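Counting examples is easy. Speaker notes, Stallthorpe meetup, 20 January 2019

Talk runs 25 minutes plus questions. Text in capitals is for me, don't read it out.

SLIDE 1 - title

Thanks to Cyrill Leitner for the invitation and for not asking me to tone it down. I run data for the tabletop group at Keogh. I have spent a good part of my working life asking people to do the same small job over and over while we record it, and I'm here to argue that we know much less about what we get from it than our slides suggest. That includes my own slides from last November, which a few of you sat through.

SLIDE 2 - the number everyone shows

The usual chart. Number of recorded examples along the bottom, success rate up the side, line goes up. I showed one of these too. Ours had three points on it: 132, 266 and 568 episodes. Three points and a curve drawn through them. Nobody in the room asked what had changed between the points apart from the count.

Plenty had. Between the first and second batch we changed operators. Between the second and third we moved the lamps and bought new dishes. I could tell you the policy got better from more data, or from steadier hands, or from better light, and I'd have the same evidence for each.

PAUSE. Let them look at the chart.

SLIDE 3 - what is an episode

An episode for us starts when the operator presses the pedal and ends when they press it again. That sounds clean. Go and look at the files. Some have four seconds of somebody thinking at the front. Some have a failed grasp in the middle, a second try, and then a fine finish. Is that one good example, or a bad one followed by a good one? We argued over this for two weeks at Keogh and then wrote a rule, and the rule was basically "keep it if it ended well."

I don't defend the rule. A model trained on those files learns the fumble along with the recovery. Conall Mac Giolla thinks this is a good thing, that you want recoveries in there. He may be right. My complaint is that we kept them out of laziness and found the argument for it later.

SLIDE 4 - diversity, so called

Everybody says their data is diverse. Ask how they measured it. Usually the answer is a list of objects.

We had the Lundton team over and compared notes. They'd logged 306 table setting episodes and described them as varied, because the start positions were "randomized by the operator." We plotted the start positions. People don't randomize. They put the cup where a cup goes. They leave the handles pointing toward themselves. There were whole corners of the table where no object had ever been placed, and of course the arm was hopeless there.

IF SHORT OF TIME, skip the next bit and go to slide 6.

SLIDE 5 - the operator is in the data

Two people, same task, same rig. One moves both arms together. The other finishes with the left before touching the right. Average those two habits and you can get a motion neither of them would ever make. We saw the arms hesitate over the table as if they were waiting for each other - my guess is that this is where it came from, but it is a guess and I'd like someone to test it properly.

The Skindmont people write the operator's initials into every file. It costs them nothing. We didn't start until the second batch, so the first 132 are anonymous forever. Do better than us.

SLIDE 6 - the work at hand

Leave this one up for a while.

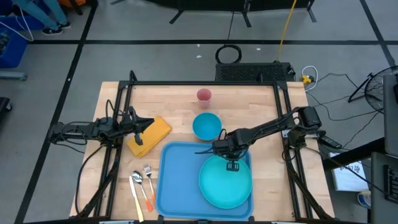 Two-arm table setting: napkin, cutlery, tray, plate, bowl and cup.

Points to make while it's up:

Ask the room which of these objects is hard. Most will say the cutlery, since it's thin and lies flat on the wood. I'd worry more about the napkin. A plate has one shape. Cloth has as many as you like, and "folded" in our task sheet covers all of them.

Then ask what the goal is. Plate on the tray, yes, but where on the tray? Look at how much of the blue is free on the left. Does a plate on the right half count as done, or as a start? If two labelers can disagree about that, your success rate is partly a measure of your labelers.

Color. Teal plate, blue tray, pink cup, orange handles on the spoon and fork. Very handy for telling things apart on a screen. Now think about a kitchen where all the plates are white and so is the counter. I haven't seen a result on bright dishes that convinced me about dull ones.

And the floor. Cables, tape lines, a fan, somebody's jeans and shoes at the back. All of it goes into the pixels the model gets if you train on this view uncropped. Do you know it isn't using any of that? How?

SLIDE 7 - what I'd ask for

I was told to end with something useful, so, modestly:

Hold out a whole operator, and a whole day of recording as well. If the score falls off a cliff, you've learned something worth more than another hundred episodes.

Write down your rejects. How many, and who rejected them. I have read a lot of papers from our corner of the field and could find this in very few.

Stop collecting for a week and watch what you have, at normal speed, all the way through. I did it with our 568. It was dull and I threw out a good many that had passed every check.

SLIDE 8 - questions

Likely ones:

"Doesn't scale fix this?" Maybe. Show me the run where only scale changed.

"Isn't simulation cheaper?" Yes, and ask the person selling it how the napkin behaves.

"So should we stop?" No. I'm back on the rig next week. I'd just like the chart to have error bars.

Leave contact slide up. Return the clicker to Cyrill.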